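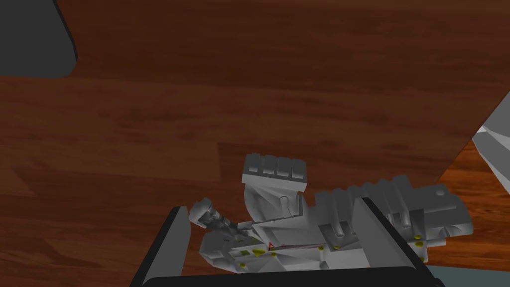 Svenja Zürcher has written that the Sakska truce lasted as long as it did for one plain reason: the people who signed it had to go on buying bread from each other. Most accounts of the agreement begin with that remark, and it is a fine place to start, for the truce is one of the most rewarding small cases in the whole study of local peacemaking.

The Sakska truce was an agreement between the hill villages and the river town of Skiltham, reached in February after a winter of fighting over the Sakska valley road. It ended the blockade, set up a shared market, and provided for the return of families who had fled. It was drafted without outside mediators.

Background

The valley had changed hands twice before the war. Hill farmers held the upper pastures under grazing rights that the Skiltham town council stopped honoring when it leased the land to a timber company. Roadblocks went up in the fall. By midwinter 3000 people had left their homes, most of them walking south to the Salinas camp, where they spent the cold months in tents and a disused grain store.

Talks

The first meetings took place at a mill on the edge of town and were wonderfully informal. Women from both sides had already been trading flour and lamp oil at night, and it was their contacts that brought the armed groups to the table. Each side sent nine delegates. Sessions opened at 6 a.m. so that everyone could be home before dark, and the minutes, kept in two school notebooks, survive almost complete. They make marvelous reading! A quarrel over a missing mule takes up more pages than the question of disarmament.

Terms

The text runs to 383 words. Both sides agreed to open the road, to keep weapons out of the market, and to let returning families reclaim a house on the word of two neighbors, one from each community. That last clause has drawn the most interest from scholars, as it put the proof of ownership in the hands of people who had lately been enemies. Under it, 899 households went back. Claims without two witnesses were put off, and a number were never settled.

Later history

The market clause outlived the rest. Grazing rights were left out of the text, and disputes over them flared up again when the timber lease was renewed. The Salinas camp stayed open for families from the lower valley, whose villages were not covered by the agreement.

See also
Grazing rights in the Sakska valley
Salinas camp
Skiltham town council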